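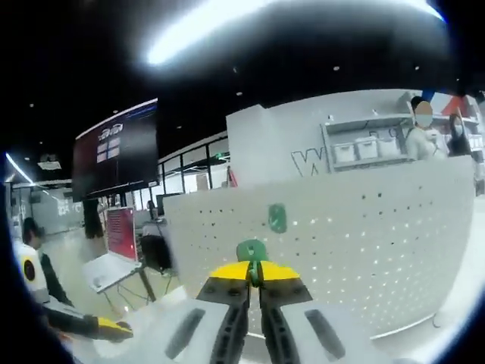 4.2 Playtest Procedure

Prototypes came from two game jams, one held in Ralmont and one in Lagos. Each team submitted a build within 3 hours of the closing deadline, and builds that failed to launch on the test machines were excluded. The remaining builds yielded 1174 play sessions, of which 403 ended before the player finished the first level.

Session logs were recorded with Pendus, which writes one entry per input event and buffers 400 entries before saving. Sessions that ended in a crash therefore lack their final inputs, and we treat their end times as missing. Figure 4 plots session length against the number of on-screen prompts in the first level. Builds with a single prompt show the widest spread. The Brerkstead pilot data are not included in the plot, as that version of the logger did not record prompts.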